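Matmont patch brings the night market to Vumton, and a longer fishing season with it

If you've been waiting for a good excuse to go back to Matmont, the little island sim from Malhotra Games, the new patch might be it. Update 8 went live for everyone this morning on PC, with the console version to follow later in February, and it finally opens the night market in Vumton that players have been asking for since the harbor was added last spring.

The market runs from dusk until the lamps go out, and it has 17 stalls to visit (a few of them stay shuttered until you've made friends with the right neighbor, so don't worry if yours looks a bit sleepy at first). There are 227 new items in all, most of them furniture and kitchen things, along with seven recipes you can only learn by trading. The fishing season has been stretched out too, which should please anybody who has ever missed the silver eel by a single evening and had to wait a whole game year for another try.

Malhotra says in the patch notes that old saves will carry over just fine, though the studio does suggest letting the game finish its first load, which can take a good while on bigger farms. Co-op players will need to be on the same version before they can visit each other, and mods that change the shop menus will probably need a little time to catch up.
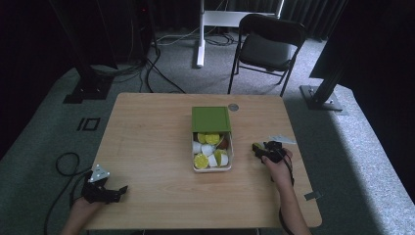

One reader, Brindham, wrote in to say that the market is lovely but the trading menu still makes you confirm every single item, and "after the tenth jar of honey I just wanted a sell-all button." It's a fair wish, and the patch notes do mention that more menu work is planned for the next update, so fingers crossed! The patch is free for all owners of the game.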